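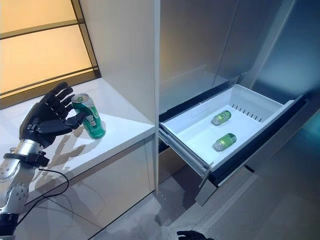
Looking after a fridge drawer

Drawer fridges go under the worktop and pull out like a pan drawer. They are handy for drinks, and they need a bit more looking after than an upright fridge with a door. Most of what goes wrong with them comes down to dirt in the runners, blocked vents, or too much weight at the front.

Loading

Put the heavy things at the back. A drawer full of bottles weighs a good deal more than people expect, and when it is fully open all of that hangs off the runners. Ours is a Skanumdale and the booklet says to keep tall bottles upright and against the rear wall. Cans can go in front of them. Lay a thin rubber mat on the base if things slide when you shut it. Cut the mat 4 mm short on each side or it will ride up and catch.

Don't fill it to the top. If a lid or a bottle neck scrapes the cabinet when you close the drawer, take it out and lay it down, or keep it somewhere else. One good knock on the upper seal can leave a nick, and after that you get frost in the corner.

Warm drinks straight from the shops should go in a few at a time. A full load of warm cans on a Friday evening will still be warm when people arrive, and the things already in there will have warmed up too. Put them in the night before.
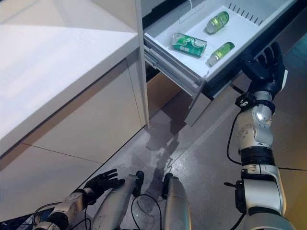 Runners

Clean the runners twice a year. Empty the drawer first and switch off at the wall. Wipe both sides with a dry cloth wrapped round a butter knife, then again with the cloth slightly damp, then dry. Open and close the drawer a few times and wipe again, as this brings out dirt from the part you couldn't reach.

Leave the grease alone if it is clean. If it has gone grey and gritty, wipe it all off and put on a very small amount of the type the maker asks for. Cooking oil goes sticky. Spray oil runs down into the cabinet and smells for weeks.

A drawer that pulls to one side usually has a loose screw at the front fixing. Check both sides and tighten by hand. If the screw turns and never bites, the hole has worn, and you want the next size up or a fitter.

Vents

Keep any slots clear, inside and out. Use the soft brush on the vacuum cleaner, on low. Don't poke at them with a skewer. Bags of salad are the worst for blocking the inside ones, and a folded tea towel dropped down the back is the usual trouble outside.

Seals

Warm water and a drop of washing-up liquid, and an old toothbrush for the folds. Dry the seal well afterwards. To test it, shut a strip of paper in the drawer and pull. It should drag. If it slips straight out at one point, clean that part again before you order a new seal. They are not cheap. The last one I bought was 2,760 pesos with delivery, and it took 13 days to come.

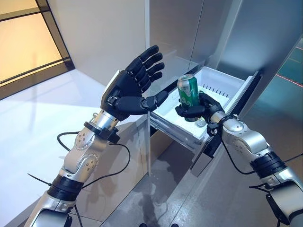 Trinidad Ledesma
Household editor, Puneck

Smells and spills

Fizzy drinks leave a sugary film that you don't notice until the drawer starts to stick. Wipe up a spill the same day with warm water, then go over it with a fresh cloth. If it has got under the mat, take the mat out and wash both sides in the sink.

For a smell that stays after cleaning, stand a saucer of bicarbonate of soda in the back corner for two days. Use a heavy saucer so it doesn't travel when the drawer moves. Change it weekly if you want to keep one in there all the time. Vinegar works too, but rinse it off the metal parts.

The worktop above

White worktops show rings from cans and cups. Most come off with a soft cloth and soapy water. For tea or red wine, make a paste of bicarbonate and water, leave it on for ten minutes and wipe off without scrubbing. Scouring powder takes the shine off and the dull patch then stains more easily than before. Try any new cleaner in a corner first.

If you are going away

For a week or less, leave the drawer running and take out anything opened. For longer, empty it, switch off, dry it thoroughly and leave it open by a hand's width. Tie a bit of ribbon round the handle so no one shuts it out of habit. A closed drawer that is switched off will be mouldy by the time you get back, especially in July.
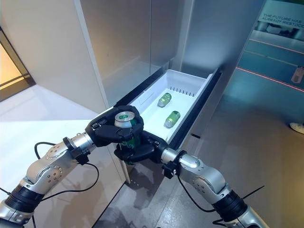 Sharon Swai writes that her Dallby drawer kept creeping open by itself, and that the cause was the floor. She put a spirit level across the cabinet, found it leaning forward, and wound the front feet up until the bubble sat just behind the middle. It has stayed shut ever since.

Check this before you touch the runners or the catch. You may have to take off the plinth to get at the feet. Turn each one by the same amount and test with the drawer full, as an empty one behaves differently.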